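Six weeks with the arms

Last time I wrote about Strobel I was still hand-packing toy block sets on the early shift, 221 trays on a good day, wrists like old rope by Friday. A few of you asked what happened after the new cells came in, so – an update!

The company bought into a system called Kaltar, and it lives at the far end of the Grolley building, where the returns used to pile up. The job it's learning is color sorting. Mixed blocks get spread out, and the yellow ones have to end up in the tray. I did that by hand for years and I can tell you it is the dullest part of the whole line. I have been so curious to see how two arms would go about it.

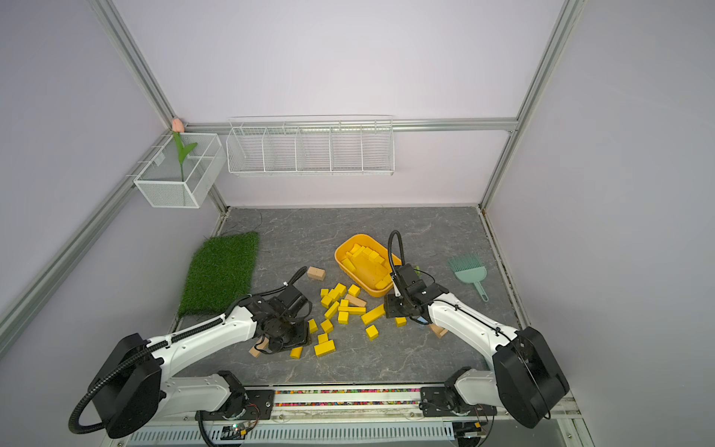 Did anyone on the shift lose their job when the arms came in?
Everyone who was packing in spring is still here, though not everyone is packing. Four of us moved to the cells, two went to inspection, and the rest are still on the line, with fewer Saturdays.

I was one of the four, and I love it. The first week was mostly training with Gisela Lindemann, who set up the cells and has more patience than I'd have if I had to explain joint limits to a room full of packers. She made us write down every single thing we do with our hands when we sort. Try it sometime! I got to two pages before lunch and still hadn't covered what I do when a block is lying half under another one, or when two pieces are the same color and only the shape is different (I turn them with my thumb, apparently, and had no idea).

Those notes went into the Cistel task sheets, and now when something gets dropped or grabbed at a bad angle, we're the ones who write it up. A good write-up takes me ten minutes, a bad one takes Gisela an hour of asking me what I meant.

Arches are my favorite. A cube is a cube, but with an arch you have to decide where to take hold of it, and I could watch that all afternoon.

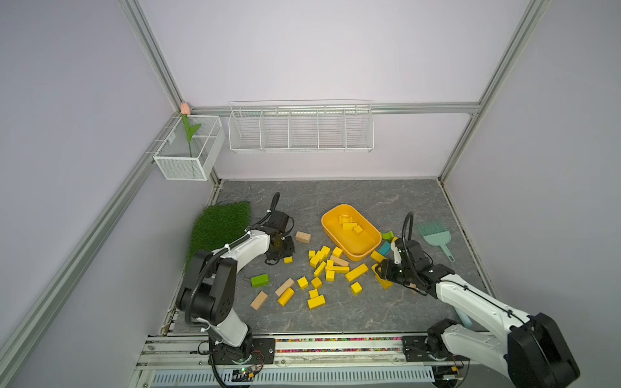

What I miss, and what I don't

I miss the talking. On the line we stood shoulder to shoulder and got through whole family histories between breaks. At the cells you're looking at one thing and typing, and Cillian Cullinane, two cells over, might as well be in another town until coffee at ten. We've asked for the desks to be turned so we face each other, and that's supposed to happen in June.

I don't miss the wrists. I can open jars again! The pay went up a step too, after some back and forth, and the people still packing got the same step, which I was glad about.

The next round is 1270 sorting runs with the colors mixed differently, starting Tuesday. I've put my name down for the early half.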